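Teleop demos in simulation: policy stops above the object and never closes the gripper
Posted in Imitation Learning
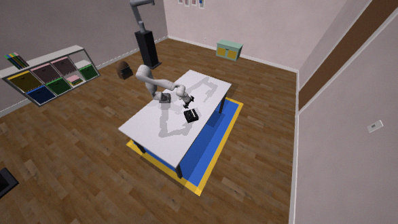

Arm over the black box, the open question: when to close.

I am recording demonstrations in a simulated room with a single arm mounted at the far end of a white table. The task is to pick up the small black box with the ridged or slotted top and put it down next to the dark gray block near the base. I drive the gripper with a handheld controller and record at 30 Hz.

I have 120 demos. A replay of any of them completes the task, so I believe the logging is correct. The trained policy moves to the box, lines up well, lowers most of the way, and then hovers until the episode times out at 600 steps. Sometimes it drifts a little to one side and comes back. It closes the gripper in 2 runs out of 30.

Inputs are one fixed camera view, joint positions and gripper width. Outputs are joint position targets plus a gripper command. Training loss looks fine. Would more demos fix this, or is something wrong with the ones I have?

Saron Woldegiorgis

Debashish Patwary
Check your pauses before you record anything else. When people drive an arm by remote control they slow down over the object, look, correct, look again, and then close. At 30 Hz a two-second pause is sixty frames with nearly the same observation and an action of "stay where you are." The close command starts on one frame. The policy learns that the right thing to do above the box is nothing.

Plot joint speed against time for ten of your demos and mark where the gripper command changes. If there is a flat section before each mark, that is your problem. Then:

Drop frames where the commanded motion is below a small threshold and the gripper command does not change. Keep the frames just before and after the close.
Predict a chunk of future actions instead of a single step, long enough to span whatever pause is left.
Confirm that you log the commanded gripper value and not the measured width. Measured width lags the command, and a policy trained on it tends to repeat its own current state.

After trimming, replay a few demos again. If you use absolute joint targets they should still complete. If you use deltas, sum the ones you drop into the next kept frame or the arm will end up short.

More demos recorded the same way will contain the same pauses.

Vodthorpe
Also look at your camera. The gripper is black and so is the box, and from a high fixed view it is hard to judge the gap between them. I had this with a dark part on a light table. Adding a wrist camera helped more than any change to the network. The arm's shadow on the table gives some height information, but only if you keep the light fixed.

Fakir
had the same thing, recorded everything again but faster and it worked. did not change any settings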